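Good news from Fosden — the repair evenings are back on Thursday, and we're starting with old desktop PCs. Zsófia Rácz has talked me into helping, so bring a screwdriver and some patience!

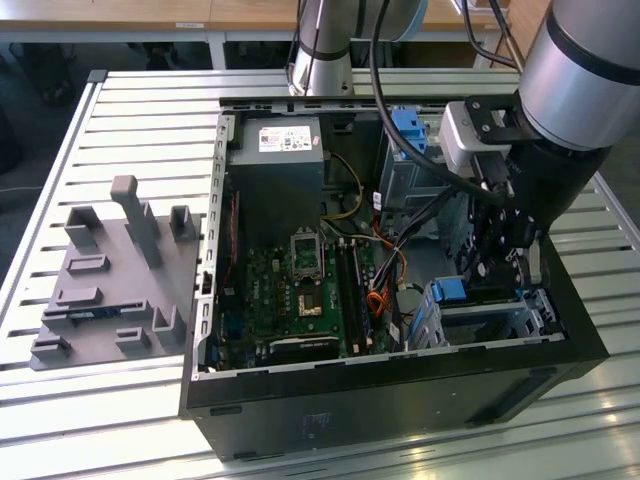
Can you bring a computer that won't switch on? Bring it along, just leave the monitor at home.

We've got room for 30 people and doors open at 6, with tea from Bereket Kumsa's big urn (he's promised biscuits too). It's free, but there's a pot by the door for spare parts.

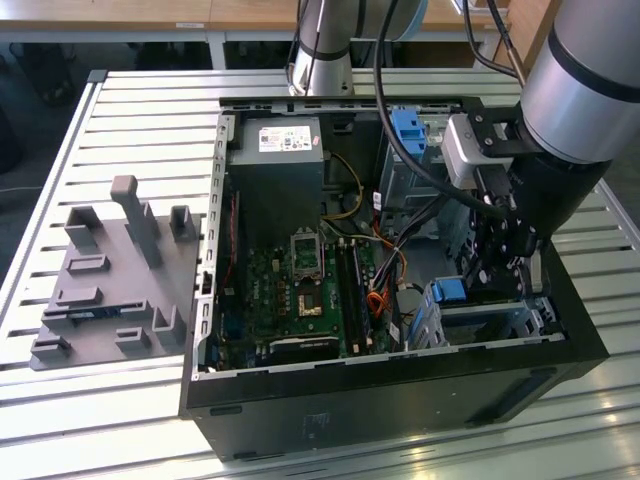 I'm hopeless with processors, so I'll be sticking to cables and dust. Gerasimos Nikolaidis is taking that bit, and he'll go through how the metal bracket over the socket lifts up, like the raised one here, before anybody handles a chip.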